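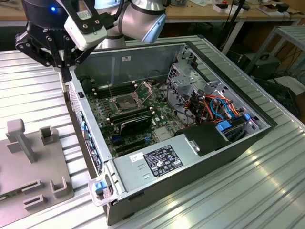

1/ Old tower teardown thread. July 7, 2025, coffee is on, screws are going in an egg carton. Lets go

2/ Case is on its side, panel off. Only way I'll work on one of these. Tried it standing up once, dropped a screw behind the board, never again

3/ CPU socket first. No chip in there, bracket flipped open, pins just sitting out in the air. Do NOT put a finger, sleeve or cloth near those pins. Bend one and that's your evening gone

4/ If you've got the plastic cover that came with the board, put it on now. I ordered a bag of them from Drikinel ages ago, best cheap thing in the drawer

5/ Memory slots left of the socket and below it on this one. Black slots on a dark green board, so bring a lamp. Check the manual before you fill any, the order matters and every board does it diffrent

6/ Graphics card is still seated and it hangs over part of the second row of slots. So card comes out before memory goes in. Ask me how I know

7/ Getting the card out: bracket screw, then the little latch at the end of the slot, then straight up. Don't rock it. If it won't move you forgot the latch - everyone forgets the latch

8/ Empty expansion slots under the card, black ones and blue ones. Going to blow the dust out of those with short bursts, can upright

9/ Someone asked about budget. 300 for the whole rebuild, up to 200 of that on the processor. Used is fine. Looking at a Tradik listing, seller says tested, we'll see

10/ Paste is Condori, the small tube. Pea in the middle, thats it. Please don't send me spreading videos

11/ Front panel next. Row of small blue tabs down the inside. Go easy on old plastic like that, it snaps. Warm room helps

12/ Photograph the front panel wires before you pull them. Power, reset, LEDs. Future you has no memory of which was which

13/ Still need a cooler that fits this socket. Giller has one but shipping is 9 which is silly for a lump of metal. Anyone got a spare? Replies open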